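Sturano Rod Gripper, Slim Version

In stock - ships from Drulside every Wednesday

I'll start with the part people email me about most: yes, this is the same gripper we used to sell with the Rautiainen arm kit. It has a new mounting plate and a thinner body now, and you can buy it by itself, finally!

I run the test bench at Stedunwood, which means every gripper we carry gets a few weeks with me before it goes on the site. I had the Slim on the same arm as our old two-finger model and swapped back and forth between them (more times than I'd like, the old one has those tiny set screws). For anything big and boxy I couldn't tell you which one was on. Small parts sitting close to each other are where I started to care. The old gripper is wide enough to hide whatever it's reaching for, and it bumps the neighbors on the way in. With the Slim I can come down right next to a part and still see most of what's around it.

My usual bench setup is a maple board on top of the blue pegboard, with printed shapes in red, green, blue and yellow. Cubes are easy. The star and the heart are the ones I use to annoy a gripper, especially when they're parked right up against something else.
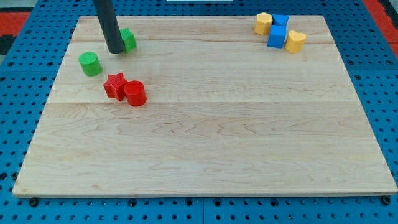

What I liked and what I didn't

The black finish doesn't throw glare back at an overhead camera, and our old silver one did that constantly. I also like the rounded tip - it's kinder to a wood surface when you get your height wrong, and I got my height wrong a lot the first morning.

On the minus side, the cable exits at the top and it's stiff. Leave it some slack or it'll tug on the wrist when you rotate. And if your parts are heavy, get the standard version. I wouldn't hang anything serious off this one.

In the box

Gripper, mounting plate, 4 bolts, hex key, cable. The controller is sold separately, and any Rautiainen controller we stock will run it.

Body diameter: 38 mm
Rated cycles between service: 2,000
Returns: 7 days, unused, in the original box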